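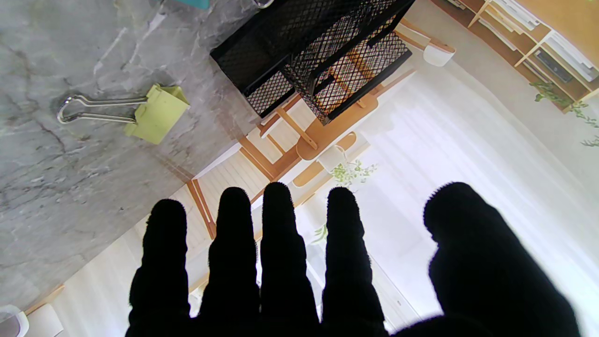 Plornilley Mesh Desk Organiser - Black

Product code: PLN 2026-M
Range: Plornilley desktop
Availability: in stock, usually leaves our warehouse within two working days
Page last updated: 2020-05-21

The Plornilley is a black metal mesh organiser for a desk, bench or reception counter. The mesh has a diamond pattern, so you can see roughly what's in it from where you're sitting. It suits people who keep a small amount of stationery within reach and put the rest in a drawer.

We have sold it to schools, clinics and home offices for a few years now. Most customers buy one and come back for a second when the first fills up.

What to keep in it

Pens, pencils, rulers and scissors are the usual things. Small loose items such as paper clips, staples and drawing pins will find their way through open mesh, so put those in a tin or a shallow dish first. Binder clips are large enough to go straight in. If you use the coloured ones to sort your papers - lime green for invoices, say - hang a few on the rim with the handles folded out and they're easy to grab.

Finish and care

The finish is a matt black powder coat. Dust it with a dry paintbrush or the soft brush on a vacuum cleaner. For ink or sticky marks, use a cloth with warm water and a drop of dishwashing liquid, then dry it well, including the corners. Don't use bench spray or anything with bleach in it. The coating can chip if the organiser is dropped on tiles, and a bare spot should be touched up with black enamel before it rusts.

Use on stone and timber desks

Four clear pads are supplied on a card in the box. Stick them on before you put the organiser on polished stone, marble or oiled timber. Wipe the underside first and press each pad down for a few seconds. The pads will lift and go back on once, but after that they lose their grip. Replacements are stocked under spare parts.

On marble, wipe up ink, coffee and correction fluid straight away whether or not the pads are fitted. The stone marks more easily than the organiser does.

Specifications

Material: metal mesh
Mesh pattern: diamond
Colour: black
Weight: 700 g
Assembly: none
In the box: organiser, card of four pads
Carton quantity: 17

Matching items

Gotham letter tray, black. Sits beside the Plornilley without looking out of place, though the mesh is a finer grade and the two don't join together.
Estach binder clips, assorted colours, boxed.
Lã wool felt desk mat, charcoal. A good choice if you'd rather not use the stick-on pads.

Customer comments

"Bought for the front counter. Holds more than the plastic one it replaced and doesn't slide when I pull the scissors out. Took a star off for the pads, which were fiddly to get off the card." - Noeline Pirihi

"Good solid thing. I would have liked a white one to go with the shelves but black is all they do." - Elsie Dunstan

Ordering

Single organisers can be added to the cart from this page. For full cartons, phone or email the sales desk for a trade price. Cartons go by road freight and need someone at the delivery address to sign for them.

Returns are accepted within 30 days if the organiser is unmarked and the pads are still on their card. Orders placed in the last week of June may take a little longer while we do our stocktake.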